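Handout 7 — Setting up a work area for small wiring jobs

Course: Workshop Practice, Ritamside site
Instructor: Tien-fu Tsai

Read this before the January session. Bring it with you, marked up if you like.

## Where the parts go

Most of the time lost in the first lab goes to looking for things. A tray with a raised rim keeps small parts from rolling off the table. Put the tray at one end and leave the rest of the surface clear for the drawing and the box you are wiring. Larger bins stand beside the table.

Wire is harder to keep in order than parts. Coil each length as you finish with it. If you have several colors in use, keep them in one coil until you need to separate them.

Floor work is allowed when the run is low or the box has to be tested near its final position. Keep what you bring down with you within arm's reach, and leave a path behind you. Closed shoes are required, boots preferred.
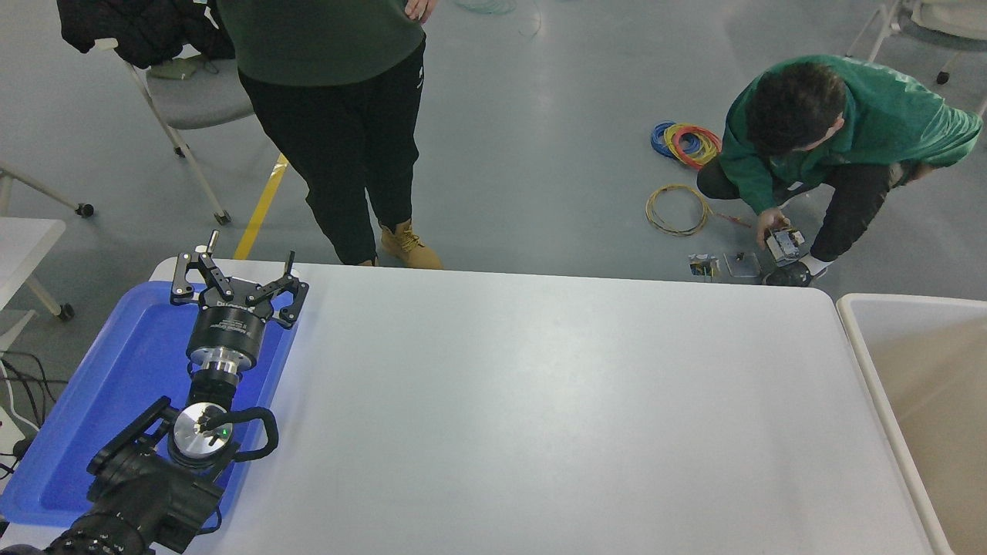 ## Working low: points to check

- Coiled wire and loose wire lie apart from each other.
- Small components go back in a clear box with a lid.
- Hold the device in one hand and trace the wiring with the other before you connect anything.
- Anyone standing nearby stays on the far side of the table — not over your shoulder.

## Before next time

Cut 45 cm of wire in each of three colors and label both ends. Vulix strippers are in the Yuen cabinet, second shelf. Sign them out. The Jidside group uses the same set.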